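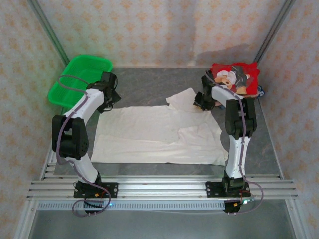
Printer profiles on a shared queue – speaker notes
Tahira Jadoon, Oct 31, 2023

Start with the problem as users report it: prints are too dark, or pink, or they were fine last week. Most of these tickets come down to colour being managed twice, once in the application and once in the driver. Say this early so that people who only came for the fix can have it.

Define terms, one sentence each. A profile describes how one printer, one ink set and one paper behave together. The driver turns pixels into ink. Rendering intent decides what happens to colours the printer can't make. Don't go into the connection space unless asked.

The Virk office has 11 inkjet photo printers behind a single print server. Before the change, each client machine held its own copy of the driver and picked its own media type. The log for December showed 2698 jobs, and 441 of those were reprints of a file already sent. Pause here. Someone usually asks whether paper jams are in that number. They are not – jams were logged separately.

Double management. Demonstrate with the Gevent driver panel open: set the application to manage colour, leave the driver on automatic, print. Then switch the driver's own correction off and print again from the same file. Hand both sheets round and carry on talking while they go.

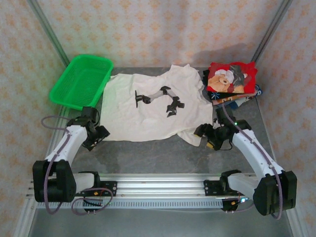
Neutrals drift before anything else does, and they are the quickest check on a queue without a measuring device. Look for large areas close to white or grey and compare them with bare paper under the same lamp. A white T-shirt on a mottled grey top, with a pale cream wall covering round it, gives three near-neutrals within a hand's width of each other. If the driver has corrected the file a second time, the cream tends to go first, and then the creases in the shirt pick up a tint. Cheap coated stock hides this a little. Matte does not.

Paper white. Users compare a print with a screen and the screen wins on brightness. Tell them to turn on paper simulation in the soft proof and look away while it redraws. With relative colorimetric intent, the white of the file becomes bare paper, so no ink goes down there. With absolute, the printer may lay a light tone to imitate another paper. Absolute is for proofing only, and we removed it from the Nerkosia preset altogether. 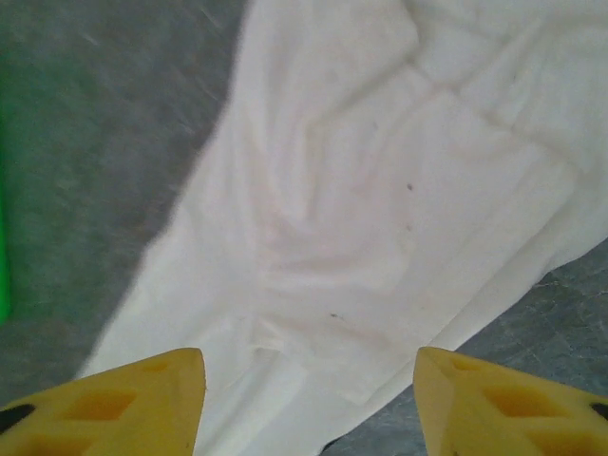

Intent matters most with strong yellows and oranges. Perceptual squeezes the whole range to make room; relative keeps what fits and clips the rest at the edge. Black point compensation should be on for relative in either case. Take the yellow of the gripper fingers and the deeper orange-yellow inside the cutouts: those two tones need to stay apart on paper, and on plain matte with relative intent they can close up into one flat patch. The white cloth will look the same or nearly so whichever intent is chosen, so don't judge by that.

Preset names. Ours follow printer, paper, intent, in that order, no spaces. Proltalmont truncates long names in its dialogue box, so keep the paper code short.

Rollout order:
Remove local drivers from clients.
Publish one queue per paper.
Lock the media type on the server.
Print the same test page from two clients and compare.

Credit Rukhsana Naqvi for the server scripts. Questions on borderless printing go to the afternoon session.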